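Cell walk-down, Grerkby bin-pick collection
August 5, 2022, before the start of run 322
Checked by: day operator

1. E-stop, pendant and wall. OK. Both tested, both latch. Wall one is stiff, needs a proper shove.

2. Fence gate switch. OK after second try. Dirt on the contact, wiped it. Put on the December service list if it comes back.

3. Clamps at bins. OK. Hand tight plus a quarter turn. Please dont swap them around between shifts, the camera calibration goes off when the bins shift.

4. Dress pack on wrist. COMMENT. Cable ties checked, none split. Watch the loop when joint 6 goes past the soft limit. Two grasps last week got thrown out for a cable snag and the learner doesn't need to see that as a miss. Tag them SNAG, not FAIL.

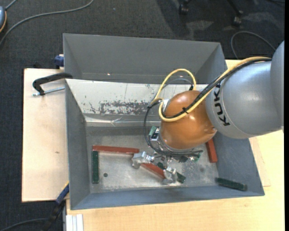

5. Gripper fingers. OK. Open and close 4 times by hand from the pendant, no grinding. Force setting matches the Hamdy sheet.

6. Floor contact limit. COMMENT. Was set too low on the night run, fingers scraping. Raised 2 mm. If you see fresh scratches stop and write it down, dont just carry on to hit the count.

7. Blocks. OK. No chips or loose paint. Re-scatter by hand only with the arm in hold and the key in your pocket.

8. Logging. FAIL, then OK. Drurimard box was full, dropped the tail of the last run. Cleared it, test grasp saved with label and both timestamps. Around 4,000 attempts fit before it fills again so check it at lunch

9. Speed. OK. Reduced for the first ten picks, then normal.

10. Floor cables. COMMENT. Still a trip risk on the chair side. Fliken was meant to send covers, no covers yet. Chase.

Cleared to run. Items 6 and 10 stay open, recheck at shift chagne.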